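## 3. Visita a la jornada de puertas abiertas de Gudico

La visita se hizo en mayo, dentro de la asignatura de Automatización. Gudico ocupa la nave 34 del polígono de Ultunside y comparte el edificio con el taller de Zallberg. Empezamos por la sala de control – muy pequeña, entramos en dos turnos – y luego pasamos a las demostraciones.

La que más nos interesó fue la de manipulación con dos brazos. Trabajan con objetos de mesa, finos y de formas distintas. Según nos explicaron, llevan 397 ensayos registrados y quieren llegar a 808 antes del informe final. Preguntamos por la fuerza de cierre de las pinzas, pero ese dato no nos lo dieron. 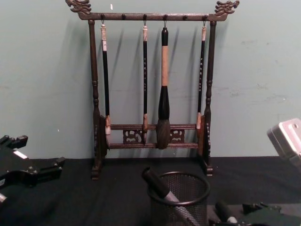 *Figura 2. Puesto de demostración: soporte de madera con cuatro pinceles de caligrafía y, a los lados, las pinzas.*

Anotamos el orden de las tareas y la posición del operador. El resto de los apuntes – incluida la charla sobre el software Gagnon – está en el anexo.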